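Gevine men's casual jacket, black - review
By Lorna Baluyot

I bought this in May to replace a wool one that had gone at the elbows. It has been worn to work most days, taken on two train journeys and left in the back of a car more often than it should have been. The price was £40, down from a higher one I never saw anybody pay.

The size is fair. Reynaldo is between a medium and a large and the large fits him over a jumper, with enough length in the sleeve to reach the wrist when he drives. The shoulders are a bit square. He got used to them, I haven't.

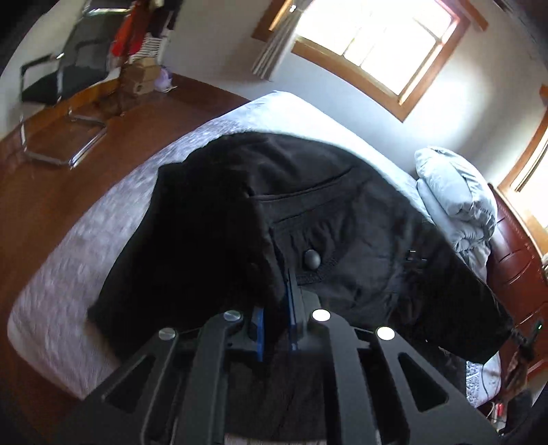 Page last changed: August 2022

The cloth creases. Folded over a chair for an evening it comes up wrinkled, and the wrinkles stay until it has been hung overnight or had a cool iron over it. Black hides this better indoors than by a window, where every fold shows charcoal. It also picks up fluff, so keep a roller near the door.

The stitching along the seams has held and I have found no loose ends. The buttons are plain, round and dark grey, a shade off the jacket itself. I like that. They are sewn on tightly enough, though the buttonholes were stiff for the first fortnight.

Washing is at 30 degrees, inside out. I have done it four times and the colour has kept. It takes nearly two days to dry on the airer - don't count on wearing it the next morning.

I looked at the Kairys one as well, which cost £15 more and had a better lining but came up short in the arm.

Four out of five. I would buy it again at the sale price.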